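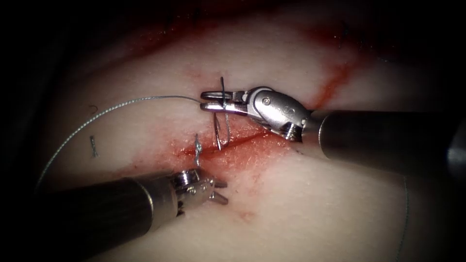 Archana Sengar
Research Fellow, Air Transport Economics

4. What the small carriers told us about fuel and turnaround

I want to slow down here, as this is the part of the paper I changed my mind about most often. In Section 3 I went through the published accounts. Accounts are tidy things, and they make an airline look as if it were run by one calm person with a spreadsheet. So in May I went and talked to the people who plan the flying at two regional carriers, Zadach and Balogun, and asked them how they decide how much fuel to load and how long to leave a plane on the ground.

Figure 1. Two robotic instruments working at a narrow incision.

Let's start with fuel. Both carriers "tanker" on some routes, meaning they fill up where fuel is cheap and carry the extra to the next airport so they don't have to buy there. I had expected to find this on the long sectors, where the bills are big. Zadach does it almost entirely on its short ones! Of the 28 routes in its schedule, 16 had a standing instruction to carry fuel for the return leg, and most of these were island hops where the local supplier sets its own price and everybody pays it. The extra weight burns a bit more on the way out, of course, and the planners know it. They run the sum again whenever a price list changes (Kamlesh Gautam, who was patient with me for a whole Sunday afternoon, keeps the old lists in a ring binder going back further than the software does).

Balogun works the other way around. It signed one supply contract for all its airports and stopped thinking about the matter – their words, more or less. The contract price is higher than the cheapest airport and lower than the dearest, and what they like about it is that the planners got their mornings back. I had no line in my model for that. I've added one, though I'm still not fond of how I priced it (see the note on staff hours in Appendix B).

Then there's turnaround. I asked each carrier for its scheduled ground time and for what the crews thought it ought to be. At Zadach the two numbers differed by eight minutes on average, with the crews wanting more. At Balogun they differed by 13, and again the crews wanted more. I'd treat both with some care, as people who are asked whether they'd like more time tend to say yes. Still, the gap was widest at the airports where the late departures pile up, and that fits the delay records in Section 3 rather well.

One more thing on the numbers. Zadach schedules through a package called Zelenel, which rounds ground time up to the next five minutes, while Balogun uses Gomalach, which doesn't round at all. I only spotted this after my first set of regressions and had to run the lot again. The sign on ground time stayed the same but the effect got smaller, and the version reported in Section 5 is the later one.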